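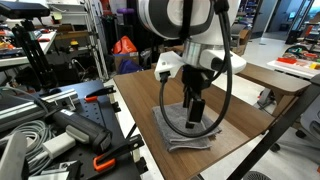 February, 7:40 am, dye bench. Second go at the walnut hull bath and I'm much happier with it than the first! Used 116 grams of hulls this time, soaked overnight in the rainwater Gönül brought in (the tap stuff turns everything muddy, we've all been through that). I was hoping for a warm brown on the alum skein and a cooler one on the iron skein, and the iron came out a really lovely soft gray, pretty close to that folded towel on the table, maybe a bit greener by the window. Kirstin wants it for the Mostmont blanket. She can have it if I can repeat it.

Bath sat at 64 C for most of the afternoon, then I got talking to Greer and it crept up, didn't write down how far. Sorry, future me. Alum skein is fine but a little harsh to the touch, so next time lid off and stay put.

Lot 1058 is the Plondska wool, and it takes color way faster than the old cones. Don't mix the two in one pot!

Still to do: rinse both again, hang the iron one away from the heater, snip a bit of each for the light test. Jeanie has the good scissors. Need more alum too, we're down to the bottom of the jar.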